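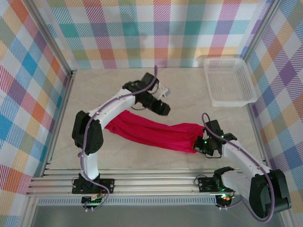

I've been asking for a proper sleep clinic in Bresen for years, so you can imagine how pleased I am to tell you that Clerkuvano opens its doors on Saturday! If you've been lying awake worrying about your breathing, your snoring or your partner's snoring, do come and see us. A bad night leaves most people feeling like a crumpled red cloth pulled from both ends, and too many of my patients have put up with that for far too long.

Home Our Clinic Sleep Tests Fees Contact

We'll be running home sleep tests from day one – you take a small kit away, wear it for two nights and drop it back at our desk on Hrynyshyn Street. I look at every set of results myself and we sit down together for 30 minutes to talk them over. The test costs £169, and that covers the chat as well.
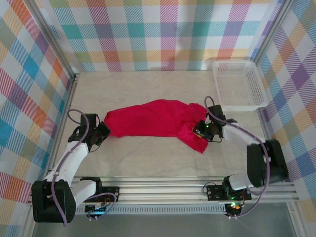
Gunnlaugur Thygesen
Clinical Lead, Clerkuvano

My colleague Bogdan Malinowski is moving over from our Varkoria branch to look after mask fittings (he's very patient with fiddly straps). There are 24 places for July, and you don't need a letter from your GP. Ring the desk or pop in, we open at 9am.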